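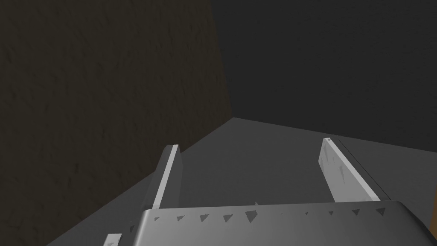 Lullero 会议签到套件使用评测:离线能力合格,制证环节需要调校

发布于2019年8月11日

本文评测的是 Altico 公司出品的 Lullero 签到套件。测试环境为一场创业与开发者会议,主办方是 Mwakyusa,场地为 Kovum 会展中心西侧的附属厅。会期两天,预注册人数800人。笔者负责会议的注册系统与现场网络,使用的套件为按日租赁,费用由主办方支付,Altico 未参与选型,也未审阅本文。

评测范围限于签到与制证,即从参会者到达柜台至领到胸牌离开的这一段。套件自带的展商扫码、分会场计数两个模块只做了功能验证,未在正式流程中启用,相关内容放在后面单独说明。

一、套件构成

租到的是2套,每套装在一只硬质运输箱内,内容相同:一台平板终端、一台直热式标签打印机、一个固定支架、一支有线扫码器、一台小型路由器、两条网线、电源适配器若干。箱内衬垫按设备外形开槽,归还时清点比较方便,槽位空着一眼能看出来。

平板终端预装了签到程序,系统处于单应用锁定状态,退出需要管理口令。口令印在随箱的交接单上,两套相同。这一做法在安全上不理想,交接单丢失等于口令泄露,建议到手后第一件事就是在后台改掉。修改入口在“设备”页的二级菜单里,位置较深,说明书中没有单独提及。

打印机通过网线接入路由器,平板通过无线接入同一路由器,路由器的广域网口再接场馆网络。这样的拓扑把打印流量留在了本地,场馆网络即使完全不可用,平板与打印机之间仍然连通。同类产品里有不少采用云端打印,即平板把打印任务发到服务器,服务器再推回打印机,一旦外网抖动,证件就出不来。Lullero 的本地直连是我们选它的主要依据。

扫码器插在支架底座的接口上,供电与数据共用一条线。支架可以调整俯仰,不能调整高度。柜台高度偏低时,参会者需要弯腰看屏幕。Kovum 提供的接待台属于偏低的一类,我们在支架下面垫了两块展板底座,稳定性可以接受。

二、数据导入

后台支持表格导入与接口同步两种方式。我们的报名数据在自建系统里,先用表格做了一次全量导入,之后用接口做增量。

表格导入的字段映射界面可用,能保存模板。需要注意三点。

第一,编码。说明书写的是支持常见编码,实测只有带标记的 UTF-8 文件能被正确识别,不带标记的文件里中文姓名会变成乱码,而且预览页显示正常,乱码在提交之后才出现。我们第一次导入因此作废,清空后重来。清空操作需要逐个确认票种,没有一键清空。

第二,唯一键。系统默认以邮箱作为唯一键,同一邮箱出现两次时,后一条覆盖前一条,不给提示。企业团体报名常由一位行政人员用同一邮箱提交多人,按默认设置导入会丢人。唯一键可以改为自定义编号,但必须在首次导入之前改,导入后该选项变灰。我们是在核对总数时发现少人的,随后重建了活动。

第三,票种名称区分全角与半角括号。两个看起来一样的票种会被建成两个。这个问题与数据来源的规范程度有关,责任不全在产品,不过导入时给出一个相似名称提醒并不困难。

接口同步的文档写得清楚,字段说明完整,错误码有对应解释。增量推送在测试中没有出现丢失。限流策略文档里写明了,超过限额会返回明确的状态码,按要求退避重试即可。唯一的遗憾是没有提供沙箱环境,调试只能在一个真实活动上进行,我们新建了一个名为“测试”的活动,结束后申请删除,客服在次日处理完毕。

三、胸牌模板

模板编辑器运行在浏览器里,所见即所得,支持文本、二维码、图片、线条和条件显示。条件显示是比较有用的一项,可以按票种决定某个元素是否打印,例如讲者胸牌多一行“讲者”,工作人员胸牌不印公司名。

中文支持是短板。编辑器内置字体里只有一款包含中文,且只有常规字重,选择加粗后由程序做描边模拟,笔画多的字会糊。打印机为直热式,分辨率有限,描边之后“疆”“懿”一类的字基本看不清内部结构。可以上传自有字体,但上传后的字体只在编辑器预览中生效,平板端需要重新同步一次资源包才会使用,否则打印时回退到默认字体。资源包同步不是自动的,也没有版本提示。我们在彩排时打出来的样张与预览不一致,查了一段时间才定位到这里。

文本框的自动缩放逻辑按西文设计。英文姓名过长时字号会缩小,表现正常;中文姓名一般只有两到四个字,远短于框宽,系统会按上限字号打印,而上限字号是按框高计算的,未考虑中文字面占满字框的特点,导致上下被裁去一线。解决办法是把框高人为加大,再把垂直对齐改为居中。公司名称则相反,中文公司全称很长,自动缩放之后字太小,自动换行又只认空格,不认汉字之间的断点。最终我们在报名系统一侧增加了一个“胸牌显示名称”字段,由参会者自行填写简称,推送到 Lullero 时只推这个字段。

少数民族姓名中的间隔点在默认字体下显示为方框,换成自有字体后正常。外籍参会者姓名中带变音符号的字母,默认字体和自有字体都能打印。

二维码内容默认是一个网址,包含活动编号与参会者编号。若只在会场内部使用,可以改成纯编号,码点会稀疏很多,扫描成功率明显提高。我们采用了纯编号。

四、打印

打印机吃连续标签和模切标签两种耗材。随租赁附送的是模切标签,背胶,撕下后贴在卡纸胸牌上。另一种方案是直接打印在可折叠的厚卡上,需要换一款打印机,租金更高,本次没有采用。

首次装纸后必须执行校准,即让打印机走几张空白标签以识别间隙。跳过这一步,打印内容会逐张偏移。校准的触发方式是按住走纸键直到指示灯变色,交接单背面有图示。合盖后再开盖,有时会丢失校准结果,尤其是开盖时拉动过纸卷的情况。建议换卷人员每次换完都重新校准,浪费几张标签可以接受。

打印速度方面,从扫码成功到标签完全吐出,体感很短,不构成排队的瓶颈。瓶颈在于人工撕标签、贴卡纸、穿挂绳。我们第一天上午把撕贴工作交给签到人员兼任,队伍推进较慢;下午改为签到与装牌分开,由另一人在旁边提前把挂绳穿好,柜台侧的停留时间明显缩短。这是流程问题,产品能帮上忙的地方有限,但 Altico 的部署指南里给出的示意图画的是一人一台,按图执行容易低估人手。

直热式打印的固有缺陷是怕热怕摩擦。第二天有部分胸牌的标签表面出现灰色划痕,文字仍可辨认,二维码有少数需要多扫几次。把标签贴好后再套一层透明卡套可以避免,我们只给讲者准备了卡套。

卡纸故障出现过一次,原因是纸卷芯没有卡到位。清理需要打开上盖,取出纸卷,用手转动胶辊把残留标签退出来。胶辊上粘过背胶之后要用酒精擦拭,否则会连续卡纸。随箱没有配清洁用品,请自备。

五、离线模式

离线能力是本次评测的重点。

Kovum 附属厅的有线网络由场馆统一提供,第一天开门后不久上级交换设备发生故障,外网中断,直到上午议程过半才恢复。这段时间里两套终端均处于离线状态,共完成签到282人次。恢复后数据自动上传,后台记录数与终端本地记录数逐条比对一致,没有丢失。

离线模式的工作方式如下。终端在联网时会把活动的参会者名单缓存到本地,说明书给出的单活动缓存上限为2000条。我们的名单远低于上限,因此没有触及边界,上限附近的表现无法评价。名单超出上限时,说明书称会优先缓存“最近更新”的记录,这个策略对大型活动不利,早鸟用户往往更新时间最早,却未必晚到。活动规模接近或超过上限的团队,应当在租用前向厂家确认能否按票种或姓氏分终端缓存。

离线状态下,两台终端之间默认不互通。同一个人在甲终端签到后,到乙终端再扫,乙终端不会提示已签到,照样打印。若会议票价较高或有凭证领取礼品的环节,这会成为漏洞。程序里有一项“局域网互联”,开启后接在同一路由器下的终端可以互相广播签到状态。两套套件各带一台路由器,出厂时网络名称不同,若想使用互联,需要把其中一台路由器撤下来,把两台平板接到同一台上。说明书对此只有一句话,没有步骤。

我们第一天没有启用互联,事后比对,重复签到的情况确实存在,原因都是参会者胸牌损坏后到另一柜台重打,没有发现冒用。第一天晚上改为单路由器方案,第二天互联正常。为了验证,闭馆后人为拔掉外网线,在两台终端上交替扫描同一个码,第二台给出了“已签到”提示,并显示首次签到的终端名称。提示之后仍可强制补打,需要输入操作员口令,日志中会记录。

重复记录的合并规则是保留最早的签到时间,之后的计为补打。规则合理,但后台的统计图表按打印次数作图,不按签到人数,数值会偏大。导出明细后自行去重才能得到准确人数。笔者认为这是一处缺陷,已提交工单,截至发稿时的答复是“已转产品部门”。

六、现场注册

现场注册由工作人员在平板上录入,或由参会者扫描海报上的二维码后在手机上自行填写。后者依赖外网,断网期间不可用。前者离线可用,但平板输入法只预装了全拼,没有手写和五笔,遇到生僻字比较被动。单应用锁定状态下无法安装其他输入法,只能请厂家远程下发,而远程下发又需要外网。

现场注册表单的字段可以自定义,必填与否可以分别设置。表单长时页面需要滚动,提交按钮在最底部,操作员容易漏掉最后一项。我们把字段减到姓名、显示名称、手机三项,录入速度可以接受。

付费票的现场收款不在套件功能之内。后台有对接支付渠道的选项,但列出的渠道在国内均不适用。我们的做法是由财务人员单独收款后发一张带编号的纸质凭条,签到人员录入编号。这个编号字段不做查重,需要事后人工核对。

七、权限与日志

后台角色分为所有者、管理员、操作员三级。操作员只能使用终端,不能导出数据,这一点符合预期。管理员可以导出全部参会者信息,包括手机与邮箱,没有脱敏选项,也不能按字段限制。若要把后台开放给外包团队,只能给操作员权限,而操作员又看不到实时人数。主办方的 Sharon Lema 负责对外报送到场数据,需要随时查看人数,最终给她开的是管理员账号,会后收回。这种授权超出了她实际需要的范围,产品应当提供一个只读的统计角色。

日志记录了登录、导出、强制补打、模板修改几类事件,时间精确到秒,可以导出。资源包同步不在日志里。终端的时间在离线期间以平板本机时钟为准,联网后校时,已产生的记录不回改。我们有一台平板的时钟偏快,离线期间的签到时间全部随之偏快,在后台的曲线上能看到一段错位。对大部分会议没有影响,若签到时间用于学时认定,应当在开门前手动校时。

数据留存方面,租赁协议写明活动结束后由客户自行删除云端数据,终端本地缓存由厂家在回收后清除。笔者建议不要依赖后一条,归还前在终端上执行“解除绑定”,该操作会清空本地缓存,执行后重新进入程序可以确认名单为空。

八、未正式启用的模块

展商扫码模块要求展商在自己的手机上安装应用,扫描参会者胸牌后获得其联系方式。功能验证通过,离线扫描也能暂存。我们没有启用的原因在于授权:报名时的隐私条款没有覆盖向展商提供联系方式,参会者胸牌上也没有可以表示拒绝的标记。模块本身允许按参会者设置“不可被扫描”,该字段默认关闭,即默认所有人可被扫描。默认值取反更为稳妥。

分会场计数模块用同一支扫码器,在分会场门口逐个扫描。程序切换到计数模式后界面简洁,进出分开记录。有线扫码器的线长限制了操作员的活动范围,人流集中时不方便。Altico 另有无线扫码器可选,需加租金,未测试。

九、技术支持

租赁期内提供电话与在线工单两种支持。断网当天上午我们拨打过一次电话,接通很快,对方确认了离线模式的状态图标含义,并指导查看待上传条数。应答人员对产品熟悉,没有照本宣科。工单的响应慢一些,会前提交的字体问题隔了一个工作日才有回复,回复内容是让重新同步资源包,结论正确。

中文说明书为翻译版本,个别术语前后不统一,“标签”“胸贴”“证件”混用,查找时建议直接对照英文版。英文版的目录更完整,故障排查一章有几页在中文版里缺失,校准丢失的处理方法就在缺失的部分里。

十、结论与建议

作为以租赁为主的签到套件,Lullero 在本地打印与离线缓存两项上达到了说明书的承诺,断网期间的实际表现可以作为依据。主要不足集中在中文排版、统计口径、角色划分三处,前两处有绕过的办法,第三处没有。

适用范围:参会者名单明显低于缓存上限,柜台集中在一处,主办方有一名能处理数据导入和网络接线的技术人员。柜台分散在多个入口的活动,局域网互联需要自行布线,套件自带的路由器覆盖不到,应把这部分成本算进去。

不适用范围:需要现场收款并实时对账的活动,以及对胸牌外观要求高、需要彩色打印的活动。

到手后的检查顺序,按本次经验整理如下,供后续使用者参考。

修改管理口令。

建立活动,先设置唯一键,再导入数据。

导入后核对总数与票种数。

上传中文字体,同步资源包,打印一张含生僻字、长公司名、间隔点的样张。

撤下一台路由器,把全部终端接到同一网络,开启局域网互联。

拔掉外网线,做一次完整的签到与补打。

校准打印机,校准平板时间。

准备酒精、无尘布、备用网线。备用网线请选长一些的,随箱的两条只够柜台背后走线。

补充一点关于归还。运输箱的锁扣在合盖时需要同时下压,单边压紧后另一边会翘起,搬运途中有弹开的可能,我们加了两道扎带。交接单要求双方签字,快递上门取件时没有厂家人员在场,签字栏空着寄回,后续未被追问。押金在设备签收后原路退回。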